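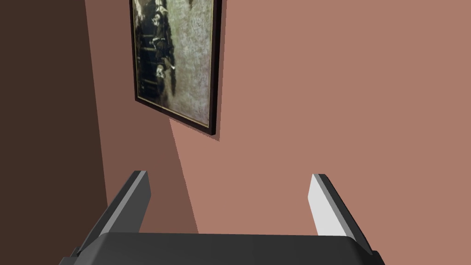
**skarus_w**

Hello everybody. I would like to ask about good practice for wrist camera views in simulated rooms, before our group writes it down as a rule and everybody must live with it.

We render household rooms and move a two-finger gripper through them. The view I put on top is a typical one for me. The gripper is open with nothing between the fingers, the wall is pink, and there is one framed picture with old-looking figures in it, partly outside the view. The whole room is tilted, as the wrist is.

My questions are these:

- Should such a view be kept in the set, when there is no object to grasp in it? One colleague wants to delete every view without a target. I think this is wrong but I cannot defend it well.
- Is there a rule for pictures on the walls? A printed person is not a person, but a detector may think differently. Must the label file say something about it?
- Should we turn the views upright before labeling? Our labelers complain about the tilt.
- How much of the gripper may be in the view? In mine it takes a good part of the lower half.

Our set has 468 views in this room type and I would prefer to decide once. I have searched in the older threads, but they speak mostly about fixed cameras which look down on a table. Thank you in advance, and please excuse my English.

---

**Multport**

Keep them. Don't rotate. Mask the gripper if it bothers you.

We went through all this in March and the deleted views were the ones we missed later.

---

**ketham_lane**

I can answer more fully, because I maintain the labeling rules in a small team and have made most of the mistakes already. English is also not my first language, so we will understand each other.

**Views without a target.** Keep them, but mark them. We have one field with the value "none" for the target, and it must be filled in by a person. An empty field is not the same thing. An empty field can mean that somebody forgot, and after half a year you will not know which it was. If your model sees only views where something can be grasped, it will learn that there is always something to grasp, and it will close the fingers on air in front of a wall. What I would delete is long runs of nearly equal views. When the arm stands still, we keep 2 from the run and drop the rest.

**Pictures on the walls.** Our rule has two parts. First, the framed object gets one label as a whole, "wall picture", including the frame. Second, nothing inside the frame gets a label of its own, never a person, never an animal. Mirrors and screens have a separate rule and I advise you not to mix them. In your view the figures seem to lie on their side and some parts are only dark shapes, so two labelers would surely draw two different things. Please also write down where the artwork comes from and under which license. This is often forgotten for wall textures, and it is unpleasant to repair afterwards.

When the picture is partly outside the view, label the visible part and set the "truncated" mark. Do not guess the missing corner.

**Tilt.** Do not turn the stored view. The robot will meet the room tilted, and the stored camera pose belongs to the view as it was rendered. If you rotate the file and not the pose, you have a quiet error which is very hard to find. For the labelers you can rotate the display only, and turn the labels back when they save. We use a small tool named Pearce for this, made in our own team, so I cannot share it, but it was not much work to write.

**The gripper.** I do not know of a number that everybody accepts. Ours says that both fingertips must be visible in a normal working view and that the opening between them must not be covered by the base. Yours would pass. Please check also your lights. On your right finger the inner face is almost white, and the left one is nearly black inside. This is fine for one view, but if the lamp never moves, the model can take the bright face as the sign for "right finger". We change the light position every 7 views.

One more thing which you did not ask. Put a version number on the rules from the first day, and write this number in each label file. We are now on version 3, and a part of our old labels has no number. We must treat them all as unknown.

---

**skarus_w**

Thank you both, this helps me very much. The difference between "none" and an empty field is exactly the argument I was missing. I will write the rule for wall pictures in your two parts.

About the light: I have looked now, and the lamp is fixed in all our rooms of this type. So we will render again with it moved, and the tilt stays as it is. Is it enough to change the position, or do you also change the strength?

---

**ketham_lane**

Both, but not in the same step at first. Change the position, train, look at the result, and only then the strength. Otherwise you will not know which of them helped. The wall color can wait.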